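Clemero sets aside budget for two robot arms

02/06/2024

Clemero will buy 2 robot arms for its Gurnelham site after managers agreed the spending plan for the coming year.

The company looked at 20 quotes before settling on Gauthier, which will supply the arms, the stands and the fittings. A separate offer from Brilleo was cheaper to buy but came with a higher yearly service charge.

Dinesh Rana, who runs purchasing at Clemero, said the arms themselves were the easy part of the budget. "It's the small things that catch you out - grippers, cables, spare parts, training days," he said. The plan keeps 30 per cent of the money back for these costs.

The first jobs will be light ones, among them writing and wiping on a whiteboard, which staff use to check how steadily an arm can hold and press a tool. 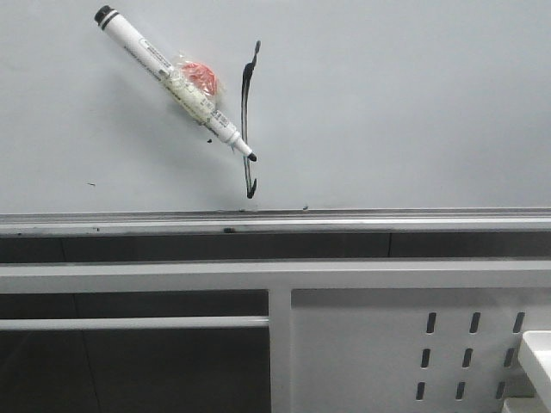 Shivam Dubey, the site engineer, said the floor layout would be settled before any deposit was paid. Delivery is expected 30 days after the order is signed, and a second round of buying will be looked at next June.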